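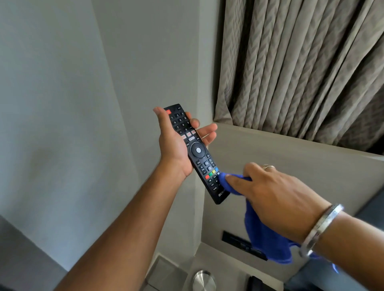 How long should a short reflection at a lay-led service be?

Five minutes is enough, and at an ordinary reading pace that means one side of A4 in 12 point type with normal margins. If the order of service allows more, you can go up to 12 minutes, but a first reflection is easier to write and easier to hear when it is kept to one side.

The notes that follow were written for people at Huncombe and Plaloston who have been asked to speak when there is no minister. They assume you have a Bible reading already set and a week or so to prepare. No training is needed.

Start with the reading

Read the passage aloud, slowly, before you look anything up. Then read the paragraphs on either side of it. Lectionary readings often begin or end in the middle of a conversation, and you will want to know who is speaking and who is listening.

Leave it overnight if you can. Read it again in a different translation and write down anything that puzzles you, bores you or annoys you. Keep this list. The puzzle is very often where the reflection comes from, and if a verse has made you stop, it has probably made other people stop as well.

Only then open a commentary. One is plenty. You are looking for the meaning of an unfamiliar word, or a custom that the first hearers would have known and we don't. If two writers disagree, you can say so in a sentence and move on.

Find one thing to say

Write a single sentence that finishes the words 'I want people to go home thinking that...'. It should be a sentence you could say across a kitchen table. If it has 'and also' in it, you have two reflections, and one of them should go in a drawer for another time.

Take the lost coin in Luke 15, verses 8 to 10. A woman has ten silver coins, loses one, lights a lamp, sweeps the house and searches until she finds it. Then she calls in her friends and neighbours. You could speak about the searching, or the lamp, or the neighbours. My own sentence, the last time I had this reading, was 'I want people to go home thinking that God takes trouble over what is missing.' There was a good deal I would have liked to say about the neighbours, who had presumably been told about the loss, but it didn't belong to that sentence and I left it out.

Write it in this order

1. Begin with the passage or the puzzle. Don't begin by saying that you are not a preacher, or that you were surprised to be asked.

2. Say what is happening in the reading. Two or three sentences will do, as people have just heard it.

3. Explain one thing they may not know. With the coin, it might be the dark little house and why a lamp was needed in it. Check this sort of detail before you use it, and say 'perhaps' where the books say 'perhaps'.

4. Connect it with ordinary life. One story or one instance, told briefly. If it concerns someone in the congregation, ask them first, even if the story is a flattering one.

5. Say your one sentence in plain words.

6. Stop. A short silence or a brief prayer can follow. Tell whoever is playing the hymn what your last words will be.

Quotations

Use one at most, and find out where it comes from. Sayings attached to well-known saints and missionaries are passed round for years without anybody checking them, and quite a few cannot be found in anything the person wrote. If you can't trace a line to a book or a letter, either leave it out or say that it is attributed. The same goes for stories told as fact. A story that begins 'there was once a man' is understood by everyone as a story, and it does no harm to tell it like that.

Be careful too with remarks about what 'the Greek really means'. Unless you read Greek, give the name of the commentary you took it from.

Read it aloud and cut

Stand up to do this, and time yourself. My first draft on the coin ran to 17 minutes, which I would not have believed from looking at it. Three pages of background came out and I don't think they were missed.

Things to look for as you read:

Sentences that leave you short of breath. Split them.

Words you would never say – 'thus', 'indeed', 'journey' when there is no travelling.

'We all know that' and 'as we all feel'. Some people listening won't.

Any place where you tell people off. Change 'you' to 'I' and see whether it is still true. If it isn't, take it out.

Mark the pauses in pencil. Number the sheets, and print on one side only.

On the day

Arrive early enough to try the microphone and the height of the lectern. At Huncombe the lectern light has its own switch, on the left below the shelf. At Plaloston there is no microphone, and you need to aim your voice at the clock on the back wall.

Read the passage yourself only if no reader has been arranged. It helps to have a gap between the reading and the reflection, even if it is only someone walking back to their seat.

Go more slowly than feels natural. Look up at the end of each paragraph – looking up in the middle of one is how people lose their place. If you do lose it, pause, find it and carry on without apologising.

Afterwards

Write the date, the church and the Bible reference at the top of your script and keep it. The lectionary runs on a three-year cycle, so the reading will come round again. You may not want to use the old script, but it is useful to see what you said and what you had left out.

If somebody at the door disagrees with you, thank them and ask which part. Make a note of the answer when you get home.

Scripts from earlier reflections are in the green folder in the Huncombe vestry and can be borrowed. There are 19 in it at present. Please put them back in the order of the Bible books.

Nerea Pacheco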